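Sunday, April 8, 2018

## Krisztina Vass on cleaning a room after guests

Krisztina Vass looks after 6 small holiday apartments in Rudatley. She has done it for 4 years, and before that she washed dishes at the Guzmán hotel. I asked her where she begins when a room is left with trash on the carpet.

"With the bin," she said. "People start with the paper, and then they walk through the room holding it." 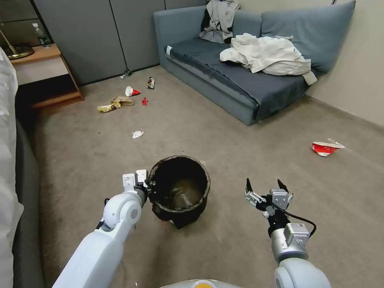

## The bin comes to the trash

She puts the bin in the open part of the floor and collects toward it. Cups first, then wrappers and paper bags, and the tissues with a glove. "A cup on its side, I lift it very slowly. There can be coffee inside, and the carpet is light." Under the sofa she looks last, with a lamp, lying on her stomach.

A dirty bin is for her a separate job. She does not wash it in the room.
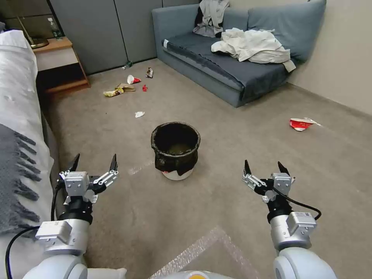

"I carry it to the yard, and I carry it straight," she went on. "Then hot water, soap and the long brush. I leave it 40 minutes in the sun, if we have sun." The brush is from Heleletti, the shop near the station, and she is a little proud of it.

I said that many people only change the bag. She agreed, and she did the same in her first August – the smell came back in two days.

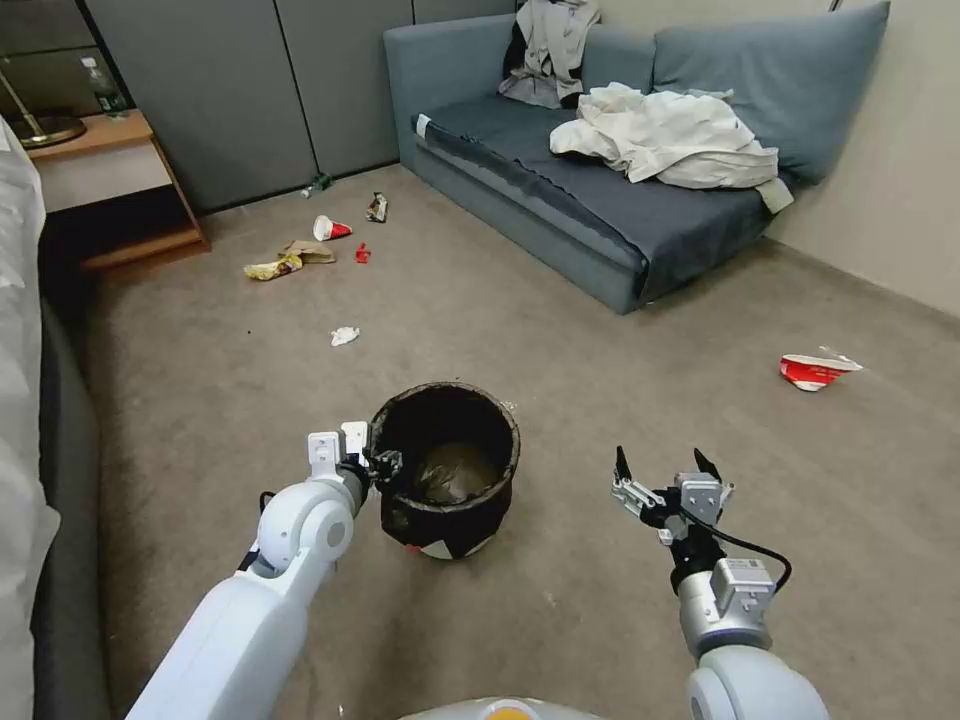

Overo, the other cleaner in the building, sees it differently and told me that an old bin should be replaced, as a new one costs less than an hour of scrubbing. Vass heard this and shrugged. She throws away a bin only when it is cracked.

About the blanket on a sofa she is strict. It goes outside and is shaken before the vacuum comes out, never after. 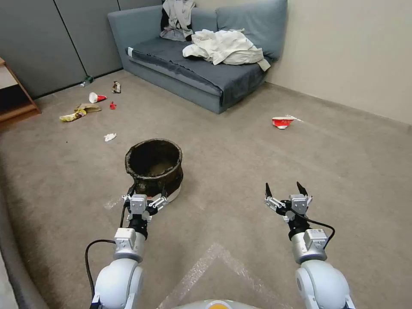 "And the vacuum goes two times, once from the door and once from the window," she said. "Small pieces of plastic I take by hand, they stop the brush." Then she asked if we could finish, the next guests were coming at three.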